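On the budget thread, April 2024, the Kavero list wrote:
> Is one arm at 1699 enough, or should we hold out until May for the pair?

Hello all, and thanks for such a kind welcome back! I'd buy the one arm now – the Dovau quote adds 563 for spare fingers and shipping, and I'd happily pay it, as mixed toys are a fair test of any gripper.

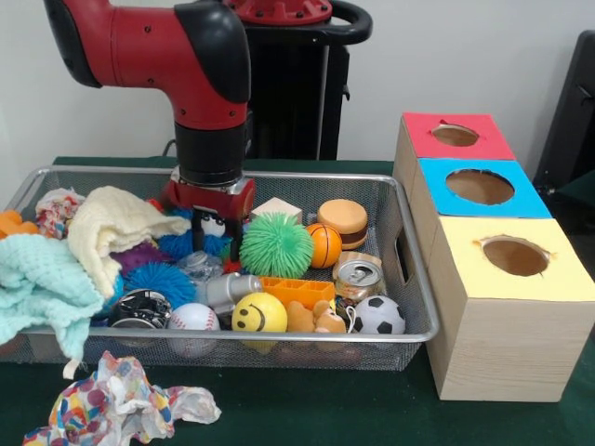

Red gripper in the toy basket, wooden boxes to the right.

Please keep some 49 aside for more squishy balls, too. The second arm can wait for next year's money.

Warmly, from the Komum end of the list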